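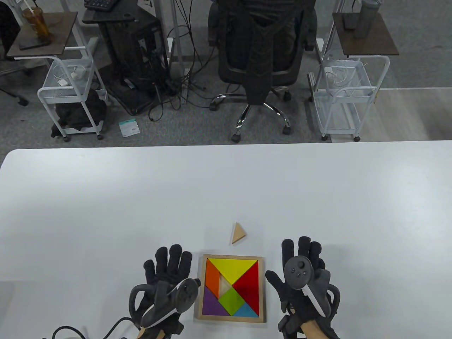
Tangram station at Fletbridge, gloves on, one piece out of the tray

Wrist offset keeps creeping on the Brokum cell

solderblob
Okay so I look after the teach side of our Brokum cell. Finger gloves, a VR controller strapped to the back of each hand for the wrist pose, and the arms copy what you do. The task right now is a little wooden tangram puzzle. I love this setup, I really do, but it's driving me up the wall this week.

What I'm seeing: I do the calibration pose in the morning (palms down, fingers spread, hold it till the beep) and everything lines up beautifully. An hour or so later the right side is placing pieces 8 mm toward the operator. Left side is fine! I redo the pose, it's good again, and then it creeps right back. I've swapped batteries, updated Zamfir to the February build, and turned the whole thing off and on more times than I want to admit.

We're at 390 episodes and supposed to get to 2,000, so I'd like to fix this before I record a big pile of junk. Anyone?

kneejointkevlar
Mount slip. It's always mount slip. Grab the controller with your other hand and see if you can rock it on the glove. If it moves at all, there's your 8 mm.

pancake_axis
Could be, but what's the table like? I can see it's white, is it shiny too? I had tracking wander over a glossy bench on a sunny afternoon and a matte mat sorted it out. Cost me lunch money.

solderblob
It's a bit glossy, yeah. But wouldn't that hit both hands? The left one has been rock solid.

pancake_axis
Depends where the light's coming from. Try the mat, it's a five minute test.

kneejointkevlar
I don't buy reflections. A reflection gives you jumps and jitter, and this is a slow slide in one direction on one hand. That's something mechanical walking along under load. Which hand does the picking?

solderblob
The right, nearly all of it. The left mostly just hangs out by the tray, ready to steady something. Hm.

kneejointkevlar
Hm indeed.
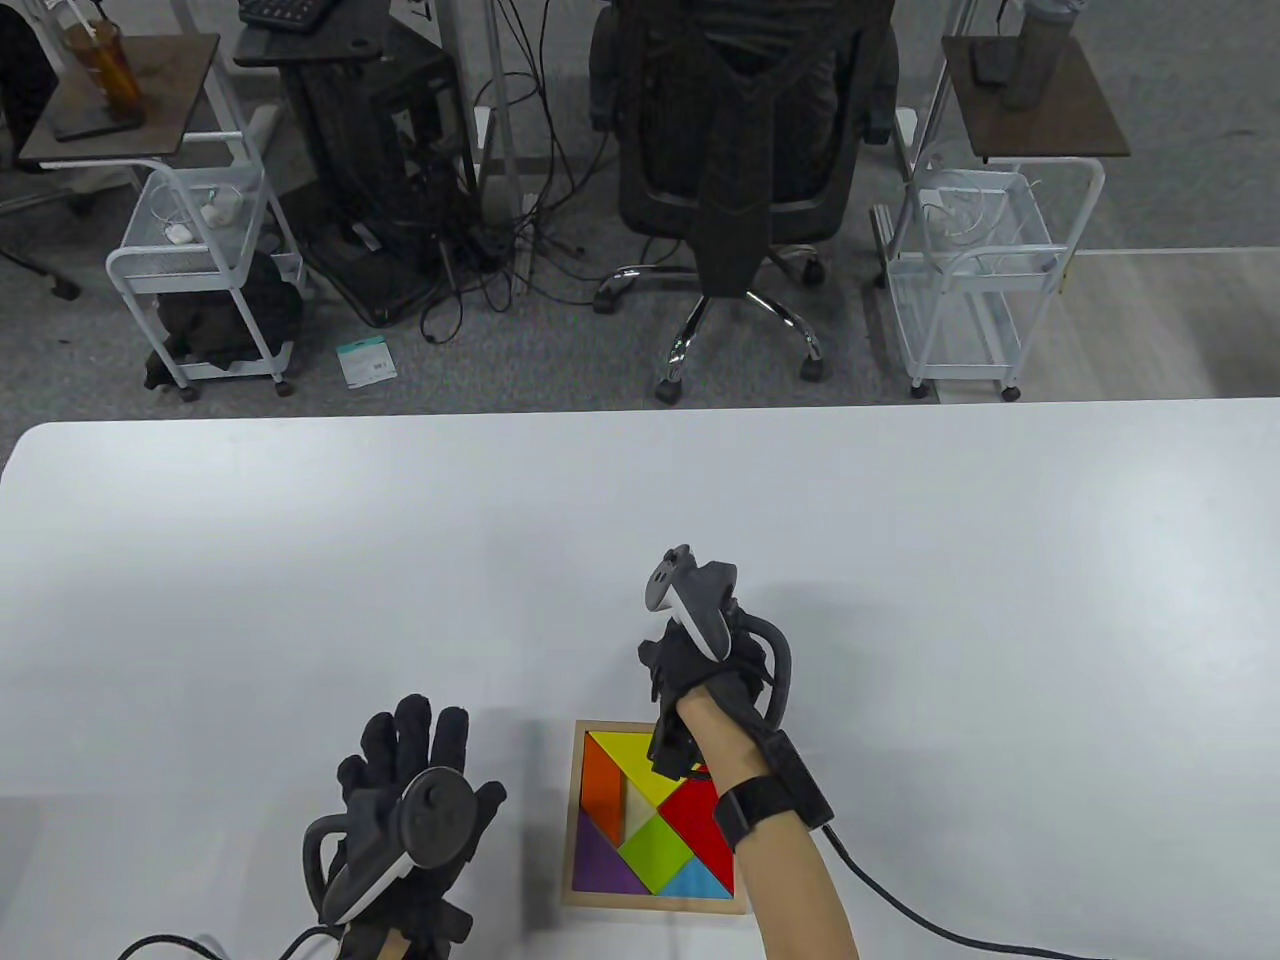 How often should the wrist offset be redone on a glove-and-controller station?
Redo it every time a glove comes off or a strap gets touched, and check it against a fixed point on the table at the start of each block of episodes.

mothwing
Jumping in from the other end of this, I've been running a similar station since last fall. We stopped trusting the pose by itself. We stuck a small printed cross on the table, and before each block you touch your index fingertip to it and Zamfir logs the error. Takes a few seconds. When the number starts growing you know the mount is walking, and you also know which episodes to throw out. Before that I was guessing, and I tossed way too much good data!

Also, look at your cables. Ours used to run straight off the wrist and every reach tugged the strap a tiny bit. Leave a loose loop on the table and tape down the far end of it — never the end by the hand.

solderblob
Ooh, I like the cross. And the cable thing makes sense, I do feel the right one pull when I go for the far corner of the tray.

gearlash_gus
Gonna disagree with mothwing on throwing episodes out. If you've got the offset logged at the start and end of a block you can correct for it in between. It's a smooth drift, so fit a line through it and subtract. I'd keep all 390.

mothwing
You can correct where the wrist went. You can't correct what the operator did about it. When the arm lands short, people start overreaching to compensate, and then you've got that baked into the demos. I wouldn't train on those.

gearlash_gus
That assumes they're watching the arm. If you're placing real pieces with your own hands there's nothing to compensate for, the piece goes where your fingers put it.

mothwing
Fair point for hands-only recording. solderblob, which is it?

solderblob
Mixed, sorry, should have said. Some blocks are hands-only at the table and we replay them on Gerard (that's the arm pair) afterward. Some are live. So maybe you're both right? I'll correct the first kind and bin the live ones that look bad.

pancake_axis
Still think you should try the mat.

solderblob
Tried the mat for you! No change on the drift. The trace did look a little less fuzzy, so I'm leaving it down.

Update, Wednesday: took the right mount off completely. The strap had stretched and the bracket was turning a few degrees on the back of the glove under load. I put on a new strap and a strip of thin rubber between the bracket and the glove, redid the cable with a proper loop, and added the cross. After a full morning the error at the cross is too small for me to worry about. Doing the left strap too while I have the parts out.

kneejointkevlar
Told you. Write the date on the strap in marker, they stretch again.

mothwing
Good stuff. Check the rubber after a couple of weeks, mine got slick from sweat and I had to switch to the ribbed kind.

farfetched_encoder
Reading this with the same problem at episode 897, and I've never once logged the offset. Is there any way to get it back from the old recordings, or am I starting over?

gearlash_gus
Does your task have anything that always ends up in the same place? A tray that's fixed to the table would do it. If so, use the release point of the last piece as your reference and see how it moves over the day.

farfetched_encoder
Tray isn't fixed, it slides around. I do have the head video though, I'll see if I can find the tray corner in it.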